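How a timed run gets its results
A page for junior runners at Flokbridge

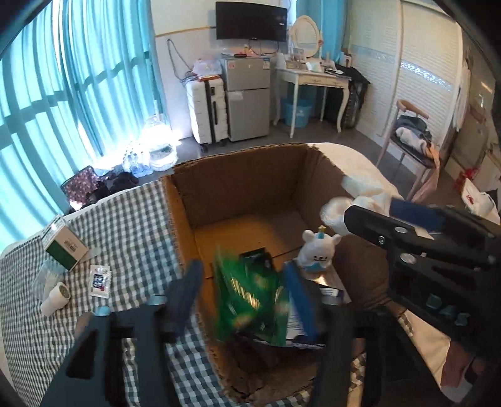 A running event needs two pieces of information about every runner: the time they took and the place they finished in. These are collected separately and joined together later. This page explains how.

Starting the clock
The timekeeper presses the start button on a stopwatch when the starter says "go". Everyone shares this one start time. If you are standing at the back, it takes you a few seconds to reach the line, and those seconds are part of your result. This is called gun time, even at events with no gun.

At Flokbridge there are 2 timekeepers. If one watch stops working, the other has a full set of times.

Crossing the line
Each time a runner crosses the finish line, the timekeeper presses the button again. The watch does not stop. It stores the time and carries on counting. The stored times make a list, with the fastest at the top. The watch does not know who anybody is.

The funnel
After the line you enter a narrow lane marked with tape, called the funnel. You must stay in the order you finished. At the end you are given a token with a number on it. The number is your position. If your token says 59, you were the fifty-ninth person over the line.

Overtaking in the funnel puts two people in the wrong order, and both get the wrong time.

Joining the lists
Your token is scanned, and then your personal barcode. The computer now knows which runner had which position. It matches position 59 with the fifty-ninth time on the watch. If that time is 27:14, that is your result.

When the numbers do not match
Sometimes the watch has one more time than there are tokens. The usual cause is a double press. Vicente Orellana, who processes our results, looks for two times that are very close together and compares them with the second watch. The extra one is deleted and the times below it move up by one place.

Some words to know
Course: the route you run. Our junior course is 2 laps of Drurville Park.
Personal best: your fastest time on the same course.
Tail walker: the adult who always finishes last, so that no runner has to.

Please hand your token back before you go home. Missing tokens leave gaps in the next set. Questions about results go to Iara Navarrete at the finish table.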